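3. Bench Surfaces and Reported Hand Comfort

3.1 Background

Most guidance on shared work benches deals with height. Far less has been written about the surface itself, although people who stand at a bench for several hours rest their wrists and forearms on it for much of that time. Earlier studies of office desks found that workers complain about cold or sharp edges more often than they complain about height, but an office desk is used sitting down and usually by one person. A shared bench is used standing up, by people of different sizes, and the same stretch of edge may be leaned on by several people in a day.

We looked at this question in two shared workshops, one in Wavonholm and one in Zasivthorpe. Both are open to paying members, both have been in use for more than three years, and both keep a sign-in sheet at the door. Members use the benches for small repairs, model making, bookbinding and light assembly. Heavy cutting is done in separate rooms and is not part of this study.

3.2 Surfaces compared

Three kinds of top were compared: solid wood strips glued edge to edge (butcher block), painted board, and steel sheet over a board core. All three were already present at both sites, so no furniture had to be brought in and members did not have to get used to anything new. At Wavonholm the steel tops are older and have been sanded along the front. At Zasivthorpe they are newer and still have a folded lip. We return to this difference in Section 3.5.

Wood strip tops differ from the other two in one respect that matters for comfort. The top is thick enough for the front edge to be rounded without exposing a core. When such a top is set inside a metal border, however, this advantage is partly lost, as the forearm may come to rest on the border before it reaches the wood. The same holds for braces and posts that stand higher than the top. A member who works across a corner will lean on whatever is highest there -- in some layouts that is metal and in others it is wood. For this reason we recorded border type as a separate item from surface type.

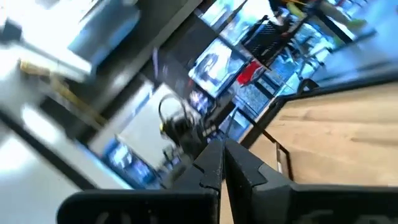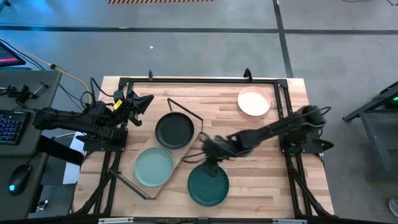 Figure 3. Light wooden tabletop with black framing at its edge, two views.

Border type was given one of three codes: none, flush, or raised. A border was coded as flush if a straight ruler laid across the joint touched both parts, and as raised if it did not. Where a bench had different borders on different sides, each side was coded by itself. Small fittings such as brackets and clamps were noted but did not change the code, as members tended to work around them.

3.3 Participants and procedure

Over the study period, 200 members agreed to take part and 74 of these used both sites at least once. Each member filled in a one-page form at the end of a visit. The form asked which bench had been used, for how long, and for what kind of task. It then asked for a rating of comfort at the fingertips, the wrist and the forearm on a scale from one (very uncomfortable) to seven (very comfortable). A blank space at the bottom was left for remarks.

In total 998 usable forms were returned. We left out 27 further forms on which the bench number was missing or could not be read. Forms with a missing task type were kept, but were not used in the comparison of tasks. Collection ended in December, when the heating at Zasivthorpe was replaced and the benches there were moved to another room.

Room temperature was read from a wall thermometer at each site when the first member signed in and again at closing. We did not measure the temperature of the surfaces. This is a weakness, as several of the remarks concern cold, and a bench near an outside wall may be much colder than the air in the middle of the room.

3.4 Results

Forearm comfort differed more between surfaces than either of the other two ratings. Wood strip tops were rated highest at both sites, painted board came second, and steel came last. For the wrist the order was the same but the gaps were smaller. Fingertip ratings hardly differed between wood and painted board.

Border type had a clear effect within the wood strip group. Sides with no border were rated best. Flush borders were rated a little lower, and raised borders were rated close to painted board. Put another way, a raised metal border took away most of the benefit that members reported from the wood. In the steel group border type made little difference, which is to be expected, since the border and the surface feel much alike to a resting arm.

Length of visit also mattered. On short visits the three surfaces were rated almost the same. The differences opened up after the first hour and were largest on the longest visits. Task type had only a weak effect once length of visit was taken into account. Bookbinders gave lower wrist ratings than other members on every surface, and their remarks suggest that the pressing motion used in folding is the main cause.

3.5 Remarks from members

The written remarks were read by both authors and sorted by topic. Cold was the most common complaint about steel tops, followed by noise when tools are put down. Complaints about painted board mostly concerned chips along the front edge. For wood strip tops the main complaint was that glue and ink leave marks that are hard to remove, and a few members said they put down a mat before starting work.

Members at Zasivthorpe often named the folded lip on the steel tops as a problem. Members at Wavonholm, where the edge had been sanded, hardly brought it up. We take this as a sign that part of the low rating for steel at Zasivthorpe comes from the finish of the edge and would be improved by simple maintenance. Two remarks asked for a padded strip of the kind sold by Undavex. We have not tested such strips, and the forms give no information on how well they would hold up on a bench that is wiped down every evening.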